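Equipment Review: Stinden Sloped Metal Parts Bin
Prepared for the Womholm Shared Workshop equipment pages

Scope of the review

The Stinden bin is an open gray metal container with inclined walls, sold for benchtop sorting of small parts. Womholm purchased 2 of them in January to replace the plastic tubs previously kept at the assembly benches. One has remained in general use, and the findings in this review relate to that unit.

Construction and wear

The walls slope inward on all sides, and small items placed near the rim tend to slide toward the middle. Users reported that this makes retrieval easier than from a straight-sided tub. The metal has kept its shape, and no wall has bowed. The finish has fared less well. The floor is worn to bare metal and carries scratches and cloudy patches, and the white strip on the rear slope has become ragged along its lower margin. Members who require a presentable surface should take this into account.
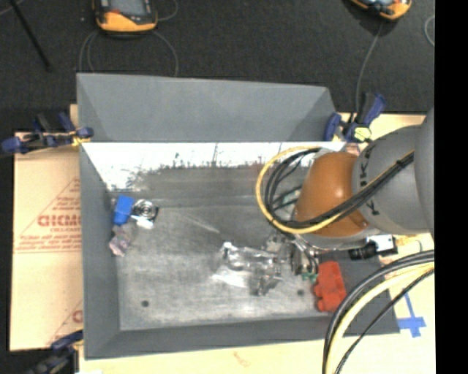

Placement and handling

The bin is large for its class and should be given a table of its own. On a pale wooden top it sits flat, but the underside has no feet or padding, and a mat is advised where the table finish matters. Two small round holes in the floor, toward the front, are convenient for fixing the bin down. They will also pass very fine hardware, and washers of the smallest sizes should be kept in a separate tray.

Noise is the most frequent complaint. Parts dropped from any height ring loudly - the Cuypers tub it replaced was much quieter - and a thin liner reduces the problem only in part.

Comparison and rating

The Ulness bin, tested last year, has a better coating but shallower walls, and parts escaped over the edge. The Stinden unit scored 53 points on our 60-point form, losing 6 for finish and noise and one for the missing feet. It is recommended for heavy daily use.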